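Tolow Street Block Club, minutes, 5/14/18

I'm Leokadia Szulc and I took the notes again, so blame me for the spelling. Bożena Jakubowski ran the meeting, and Aigars Strazds, Remigiusz Stępień and Marianna Ostrowski were there too. November's minutes were approved once I fixed Remigiusz's last name (sorry!).

Yard sale. We're keeping it on our own block and not joining the one on Figueroa. Bożena wants tables set up before breakfast, and Aigars wants everybody to please sleep in a little. We went back and forth on that for a good while and landed on eight o'clock. Toys and knitted things go at the north end, furniture at the south end. 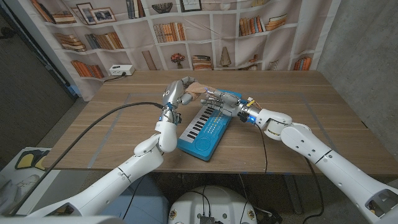
Money next. We have $400 in the account. Marianna got a price of $349 for renting the big tent, and my stomach kind of dropped, because that leaves almost nothing for signs! She'll call back and ask about the smaller one. Signs will run us $47 if Remigiusz does the lettering himself, and he said yes before I finished asking.
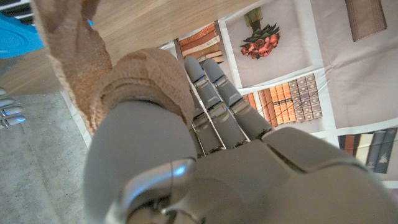 Tan knit against the light wood tabletop.

Parking. The folks at 31 would like their driveway kept clear this year, which seems fair to me. Aigars will put out cones the night before and go knock on their door to let them know.

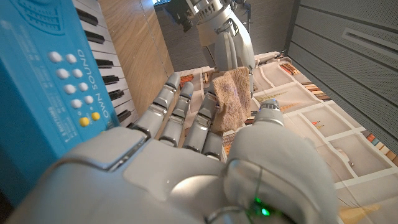
We also talked about leftovers. Last year I had three boxes of paperbacks in my hallway until winter, so I moved that anything unsold goes home with whoever brought it. Marianna seconded, and it passed with only a little grumbling from Remigiusz.

Still open: the smaller tent, and who's bringing the coffee urn. Next meeting is at Bożena's, side door please.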